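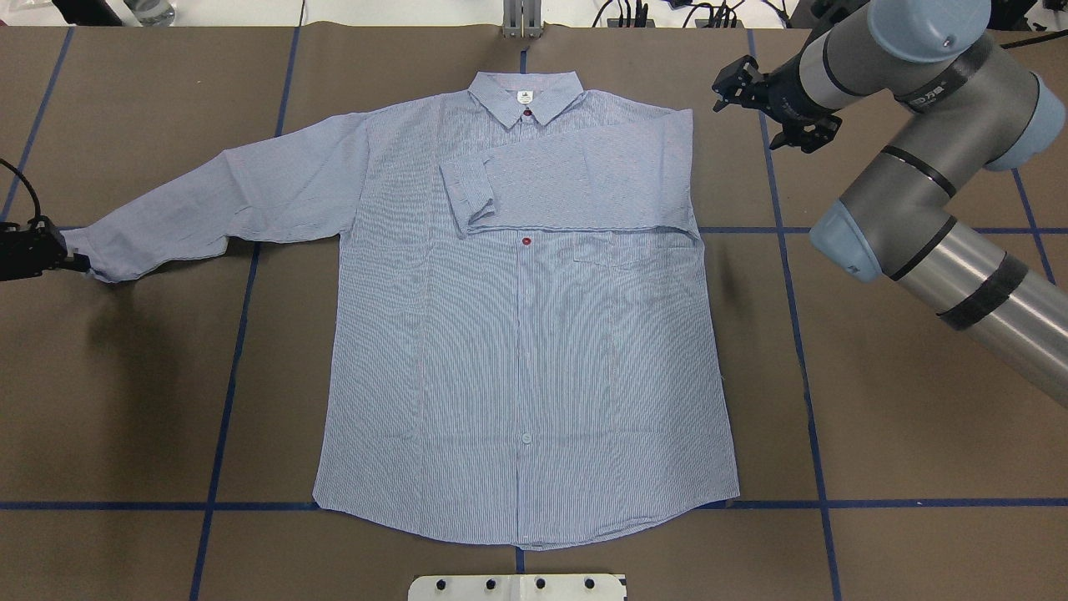 A pinstriped button-up on the folding table, one sleeve in.

Shirt folders and sorters wanted, part-time, Estum

Estum is a small secondhand clothing shop with a big back room, and the back room is where you would come in. We take in bags of clothing from all over Jurnmont, sort them, wash them, press what needs pressing, fold them, and put them out front at prices people can afford. Last year we put 2,261 shirts on the shelves, and I have to say I am rather proud of every one of them (well, nearly every one, there was a run of bowling shirts I would rather forget).

We are looking for two people to join us at the folding tables from September. Each post is 21 hours a week, spread over four days, and we can be fairly flexible about which hours you do as long as the mornings are covered. If you have children to drop off or a bus that only comes when it feels like it, please tell us and we will see what can be done.

What the work is like

Most of your time will be spent on shirts, because shirts are most of what we get. You stand at a table covered in brown paper (we change the paper often, it keeps the pale fabrics clean and it is lovely to work on), lay the shirt out, smooth it with your hands, and look it over properly before you fold. Collar, cuffs, underarms, pocket, hem. Buttons too! People do funny and wonderful things with buttons. We get plain blue shirts with a red one or two at the neck, and we like those to stay just as they are, so please don't go swapping them for matching ones from the jar. If a button is missing altogether, that is a different story, and the shirt goes in the mending basket with a note pinned to it.

Then comes the fold. We have a house way of doing it, and you will learn it in your first week: sleeves in across the chest one at a time, cuffs lying flat, sides in, and up from the hem so the collar finishes on top. A few light creases are fine. Our customers are going to wear these things, after all. What we do care about is that the stack stands up straight and that somebody can see the collar and the size without pulling the whole pile apart.

When there are no shirts waiting there are sweaters, pillowcases, table linens and the dreaded fitted sheets. You will also help open donation bags, carry full bins to the front (they can be heavy, and there is a cart), and now and then cover the register over lunch.

Who we would love to hear from

You don't need any experience in a shop or a laundry. Some of our best folders had never ironed a thing before they came to us. It helps if you enjoy working with your hands, can stand for a good part of the day, and notice small things such as a loose thread or a faint ring inside a collar. We talk a lot while we work and the radio is usually on, but if you are the quiet sort you will be left in peace at the end table by the window.

Some everyday English is needed for reading care labels and writing notes for the mending basket. If you read slowly, that is no trouble at all.

What we can offer

Paid training for your first 54 hours, with Ibrahim Ugwu alongside you at the table. Paid breaks, a warm kitchen with a decent kettle, and 70 percent off anything in the shop, which you will find is a dangerous thing by about the second month. We close between the holidays and you are paid for that week.

How to apply

Please write us a letter or an email by July 12, 2021, telling us a little about yourself and which hours would suit you. One page is plenty, and handwriting is fine. You can also drop it in at the shop, on the corner of Lundeck Street, and have a look around while you are here. Mark it for Onni Nieminen. I read all of them myself and I answer all of them, though it may take me a week or so if a lot come in at once.

We will ask a handful of people to come in for a paid trial morning, so you can see the room, meet everybody and fold a few shirts with us before either side decides anything. Wear comfortable shoes and bring your lunch.

Onni Nieminen
Back Room Manager, Estum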